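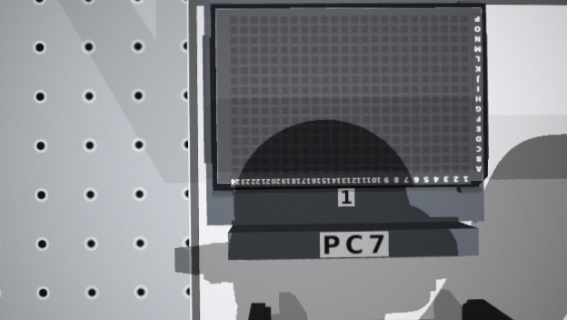 4. Setting Up Your Screening Room Account

Clollonness sells itself as a festival and small-cinema streaming service that "takes five minutes to set up." Allow longer. The sign-up page is quick, but the player app (Rurnine) is a separate download with its own settings, and most of the trouble people write in about comes from there.

4.1 Before you start

Have your pass code from the festival or theater that sold you the ticket. The code on the receipt is an order number and will not work, even though the receipt calls it a code.

Check that your TV is on the supported list. The list is generous. Several older sets on it will play trailers and then stall on a full-length feature, so try a long film before you invite people over.

4.2 Creating the account

1. Go to the sign-up page and enter your email address. Use the same address you gave when you bought the pass.

2. Enter the pass code. Capital letters matter.

3. Choose a plan. The page opens with Boychuk Plus already selected. If all you want is to watch the films you paid for, switch to Pass Only. Plus adds director interviews and a "curated shelf," and when we last looked, in May, a good part of that shelf could be watched on Pass Only too.

4. Uncheck "Keep me in the audience." It signs you up for mail from every distributor on the service.

5. Press Finish. A confirmation email should arrive. If it hasn't come in 30 minutes, look in your junk folder, then request another. Do not sign up again with the same code, or both accounts will be locked.

4.3 Installing the player

1. Download Rurnine from your TV's app store and open it.

2. Sign in with the account from 4.2. The "instant link" option, which has you point your phone at the screen, works on some sets. Typing the password with the remote is slow and more dependable.

3. Open Settings, then Picture. Turn off Vanden Enhance. It is described as restoring "the look the filmmaker intended." What it does is smooth out film grain and brighten night scenes, and on a dark thriller or anything shot on 16mm the result looks like daytime television.

4. Open Settings, then Sound. Leave this on Stereo unless you own surround speakers. The Virtual Theater setting pushes dialogue down under the score.

5. Under Subtitles, pick your language and set the size to 2. Size 1 can't be read from a couch. Size 3 covers faces.

Note: Subtitle settings are supposed to carry over from film to film. Check them anyway at the start of each one.

4.4 Starting a film

Caution: Pressing Play starts your rental window, and it can't be paused. Looking at the film's page or watching the trailer does not start it.

Caution: Each account can play on 2 screens. A phone left on the film's page sometimes counts as a screen, so close the app on anything you aren't using.

Some festival titles have a limit of 3,000 views. The counter shown beside the title is slow to update, and a film marked Available may refuse to play. Refunds for this have to be requested by hand, under Account, then Orders, then Other.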